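Foro Casa y Orden > Cocinas pequeñas > Cubo de basura junto a la mesa: ¿sí o no?

Trorby
Mensajes: 532
¡Hola a todos! Por fin me he animado a cambiar el cubo de sitio y estoy encantada. Antes lo tenía dentro de la cocina, que es un pasillo, y cada vez que alguien fregaba había que pedir permiso para tirar una servilleta. Ahora vive al lado de la mesita del mantel de rayas, ya fuera de la puerta, y de verdad que el cambio se nota muchísimo. Es el verde translúcido de toda la vida, con su bolsa doblada por encima del borde. Lo único que me tiene frita es la bolsa — se me escurre hacia dentro en cuanto pesa un poco.
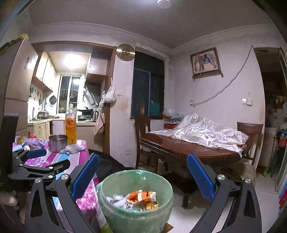 ¿Cada cuánto cambiáis la bolsa si el cubo está en la zona de comer?
Cada noche si ha habido restos de comida; con envoltorios y papeles aguanta dos o tres días sin problema.

Okabe_77
Mensajes: 59
¡Qué bien, otra que se pasa al cubo fuera! Yo lo hice el año pasado y no vuelvo atrás. Para la bolsa: compra una talla más grande de la que crees que necesitas y haz un nudito en el sobrante, por fuera, hasta que quede tensa. Cuesta un minuto y no se mueve. Y me encanta el mantel, por cierto, esos rosas alegran a cualquiera.

Colus
Mensajes: 19
Pues yo no lo veo, lo siento. Un cubo sin tapa al lado de donde se come me quita el apetito, y en verano ni te cuento. En mi casa va debajo del fregadero y punto. Si la cocina es estrecha se pone uno más estrecho también, que los hay de 15 litros y caben en cualquier hueco.

Trorby
Mensajes: 532
Colus, te entiendo, pero bajo mi fregadero no cabe ni un suspiro. Lo orgánico lo sigo echando en un cubito con tapa dentro de la cocina, al de fuera va solo lo seco: envoltorios, papeles, guantes. ¡Y probado el nudo de Okabe! Maravilla. Os dejo otra, con el interior.

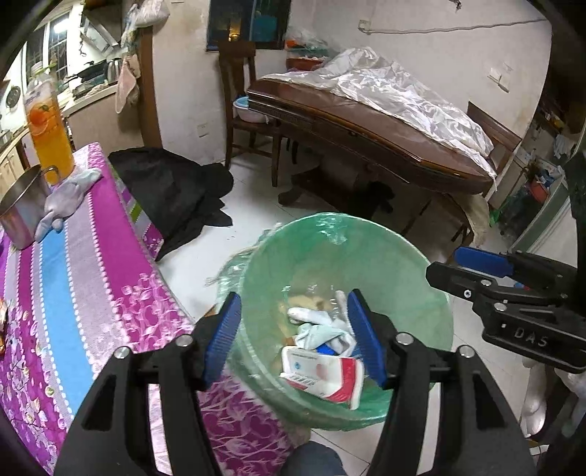
El cubo por dentro, con los guantes y el paquete blanco y rojo.

Kristýna Brabec
Mensajes: más de 15
Me meto porque esto de los guantes me interesa. Yo gastaba una barbaridad hasta que me pasé a unos reutilizables gordos para fregar, y los finos los dejo para el pescado y poco más. Eso sí, cuando los tires, dales la vuelta al quitártelos y mete uno dentro del otro, ocupan la mitad y no ensucian el cubo.

Colus
Mensajes: 19
En eso de los guantes estoy de acuerdo con Kristýna. En lo de la tapa sigo en mis trece, ponle una aunque sea de las que se apoyan.

Okabe_77
Mensajes: 59
¡Ni caso, Trorby! Con tapa acabas dejando las cosas encima de la tapa — en mi casa pasaba a diario. Si solo echas seco, abierto es comodísimo.

Trorby
Mensajes: 532
Jajaja, me veo haciendo las dos pruebas. El miércoles me paso por el bazar de Zultodton a ver si tienen una tapa suelta de ese diámetro, y si la encuentro la pongo una semana y os cuento qué tal.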